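会议桌到底该谁擦

先声明,我不是洁癖。我自己家的书桌常年堆着快递盒,没资格说别人。可公司那张会议桌,我是真的忍了很久,今天非写不可。

事情从一月搬办公室说起。新桌子是从Palma订的,橙棕色的木头面,亮得能照见顶灯,送来那天大家围着摸了半天,都说舍不得往上放东西。结果呢?没过多久,纸杯、充电线、草稿纸全上去了,谁开完会都是拍拍屁股走人。保洁阿姨只管地面和垃圾桶,桌上的东西她不敢动,怕里头有要紧的。于是行政在群里发通知:谁用谁收,谁用谁擦。

通知一发,反对的声音比我想的大得多。有人说,我的工资是用来写方案的,拿来擦桌子不划算;还有人算了笔账,说请人每天多来一趟,一个月多花1000块,公司又不是出不起。我听了直想笑。钱当然出得起(去年年会光抽奖就花了2000呢),可桌上那堆线是谁的,哪张纸还要,哪个杯子里还有半杯茶,外面请来的人怎么会知道?

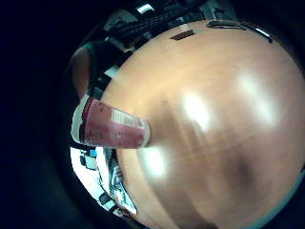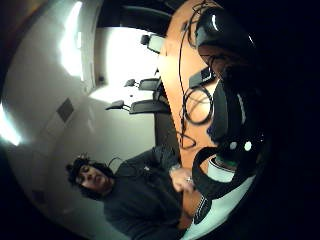
桌上的线,一圈一圈的。
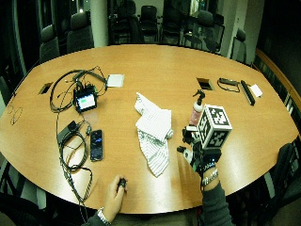
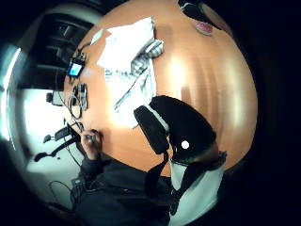

所以我的看法很简单:擦可以请人,收必须自己来。这两件事老被混在一起讲,吵来吵去就吵不明白。擦是力气活,喷两下,抹一遍,谁干都一样;收就要动脑子了,得认得东西,得决定去留。你把一桌子家当丢给别人去“整理”,等于让人家替你做决定,回头少了张草图,你还要发火,这就很没道理嘛!

再说说我最烦的线。电源线、数据线,不管谁的,一律往桌上一摊。明明桌面上开了走线口,偏偏没几个人肯用,弯一下腰的事儿。我现在的办法是每根线绕好,用魔术贴一扎,贴上名字。隔壁Flineck那边听说以后也学了去,听说还吵过一架,为的是标签该写人名还是写设备名。我投设备名一票,人会调岗,投影仪不会。

抹布也想多说两句。行政买的是Clastex的条纹布,吸水挺好,毛病是大家用完随手一团就扔在桌上,看着比没擦还乱。要叠,要晾!窗边明明有挂钩。喷壶也一样,别对着走线口猛按,喷在布上再擦,亮面的桌子尤其要这样,不然干了全是水印子,对着灯一看,花的。

有同事私下跟我讲,你管得也太宽了,桌子乱一点,活儿照样干。也许吧。我以前在Brekier上班的时候,会议室乱得像仓库,项目也确实都按时交了。但我记得很清楚,每次开会前总要先花几分钟腾地方,推来推去,客户站在门口等着,笑得很客气。那几分钟我到现在想起来都脸红。

我不指望人人都爱擦桌子,我自己也不爱。我就盼着下一拨人推门进去,能直接坐下来,把电脑打开。对了,昨天谁的保温杯落在窗台上了,蓝盖子的,放在前台,自己去拿。

2018年3月24日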